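The update that ate my November

I really did mean to write this one sooner, friends, but you know how the end of the year goes.

So, Gridaveo. Those of you who have been reading for a while will remember how fond I was of it (my whole invoice list lived in there, all 2635 lines of it), and how I told everybody who would listen to switch over. Well! Last month a little box popped up offering version 5, I clicked yes with a cup of tea in my other hand, and 67 of my saved templates came back with their names swapped for question marks.

My friend Annelies Van Damme told me years ago to keep a second copy of everything on a plain old drive, and I nodded and said what a good idea. I did not buy the drive. It took me four evenings to match the names up again, with the radio on and rather a lot of toast.

I have the drive now, and I've turned off automatic updates in Prullby too, just in case. If anyone has gone from Gridaveo to Vornberg, do write and tell me whether the import keeps your dates in order! 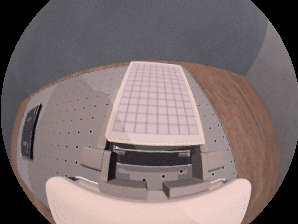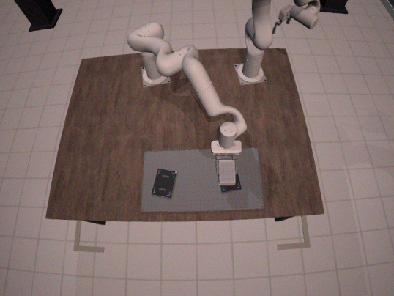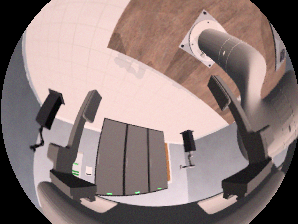
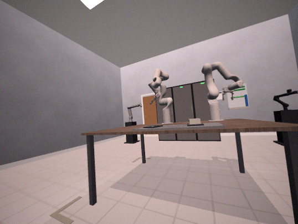 Four computer renderings, robot grippers and arms.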